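Support > Venue Guides > Treloar Ticket Desk > Setting up a reading or recital

Filed under: Event setup, Seating, Door lists

4. Creating a ticketed literary evening

This section covers a single event with one room, one price list and one door list. For a festival pass, see section 6. You need the Organizer role to complete these steps.

4.1 Enter the event details

1. Open Events and select New.
2. Type the event title as it should appear on the ticket. Titles longer than the ticket line are shortened when printed, so put the reader's name first.
3. Under Program, add each reader or performer on a separate line. The order entered is the order shown on the public page.
4. Set Doors and Start. Both fields are required, even if they match.
5. Select Save Draft.

Note: A draft is not visible to the public. It can be opened by any user with the Organizer or Box Office role.

4.2 Set the room and capacity

1. Select Room, then choose a saved layout or Open Floor.
2. Enter the capacity. The Standard plan accepts values up to 300. The Hall plan accepts values up to 1000.
3. Enter the number of held seats. Held seats are taken out of public sale and appear on the door list as HOLD.
4. If a signing table is required, switch on Signing Area and enter the seats it displaces.

Caution: Reducing the capacity after sales have opened does not cancel tickets already sold. Check the Sold column before saving a lower figure.

The layout preview refreshes when the room is saved – it does not refresh while you type.

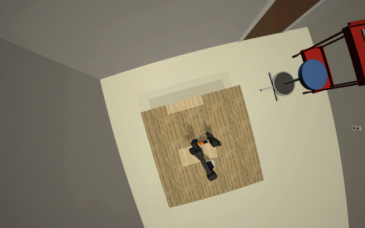
4.3 Add ticket types

1. Select Tickets, then Add Type.
2. Enter a name and a price. If refreshments are part of the price, tick Includes Refreshments. The wording is then printed under the title.
3. Set the limit per order. The default is 9.
4. Repeat for each type. At least one type must be marked Public.

Note: Member prices are checked against the Plasell list. If the list has not been imported, member tickets are hidden from buyers.

4.4 Publish and print the door list

1. Select Publish. Sales open at once unless a later opening time is set.
2. On the day, select Door List and sort by surname.
3. Print 2 copies, one for the door and one for the desk.
4. Close online sales before printing. Orders placed after printing do not appear on the paper list.

Caution: Do not unpublish an event to stop sales. Use Close Sales – unpublishing also removes the page that ticket holders use to check the start time.

Section maintained by Urmila Prajapati

3 comments | 2 shares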